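25 April 2026, Urkcombe, bench 2

Present: me (Marichka), Demyd on the leader arms, Luana on and off.

Carrying on with the question from Hajnalka's note: does the policy get better if we filter the demonstrations by how the first grasp went, or is it enough to throw in everything and train for longer? Matvii thinks the filtering throws away the recoveries, and the recoveries are what we need for soft items. I lean the other way but I have been wrong on this before.

The set as of this morning is 352 episodes. Of those, 200 pass the filter (first close of the gripper gets fabric and keeps it for the lift). The rest have a miss, a slip or a second try somewhere in them.

Setup is the same as last time. Both arms on the front rail, marbled floor panel, patterned walls left up so the background matches the older episodes. White basket stays in the back right corner. I would like to try it on the left at some point, but not while we are comparing two training sets.
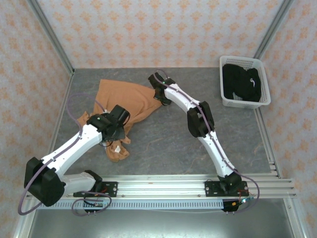 Two policies, same network, same number of steps, same seed:

- Plindero A: filtered episodes only
- Plindero B: everything

Both run from the Sevaseck machine, so the timing should be the same for each. Luana checked the wrist camera exposure before we started and locked it. Last time it was drifting between runs and we lost most of an afternoon to that.

Scoring is as agreed with Hajnalka: a trial counts if the item is lifted clear of the floor and let go over the basket. A touch on the rim is fine. A hand from Demyd is a fail, even a small one.

## Cloth items

A is quicker to the first grasp and goes in straighter. When it gets hold of a good fold it looks very tidy. When it misses, it tends to close on nothing, lift, and carry on to the basket as if it had something. It did this in two trials out of 7.

B hesitates more. It hovers, comes down, sometimes opens again and shifts sideways. Slower, but it went back for the item after both of its misses, and one of those ended as a pass. This is Matvii's point more or less exactly, and I have told him so.

I don't want to read much into it at this number of trials. Still, the empty carry is a clear difference in behaviour, and I'd expect it to hold up.

## Thin items

Stockings are the hard case. There is very little height to aim at when they lie flat, and on a tan cloth the colours are close enough that the policy has trouble telling one from the other in the wrist view. The toe is the best place to take hold, as the fabric bunches there and the ribbed pads have something to bite on. Demyd went for the toe in nearly all his demonstrations without being asked to.
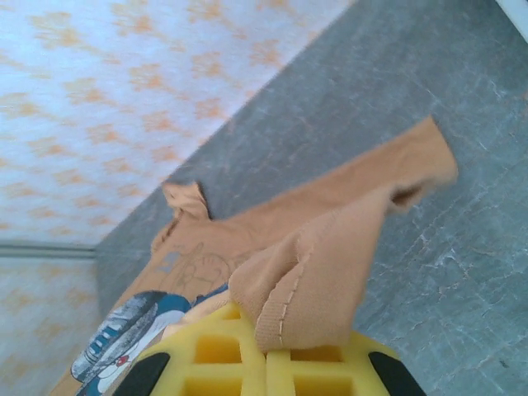
## To do

- Label the misses in the unfiltered set by type (miss, slip, second try). Demyd has started; Luana to take the second half.
- Train a third policy: filtered set plus the second tries only. Call it Plindero C.
- Ask Rudd for another set of yellow pads so we have spares before the long run.
- Move the stopping check to after the lift, using gripper width. It may catch the empty carry without any retraining.
- Send Hajnalka the scores for A and B with the logs.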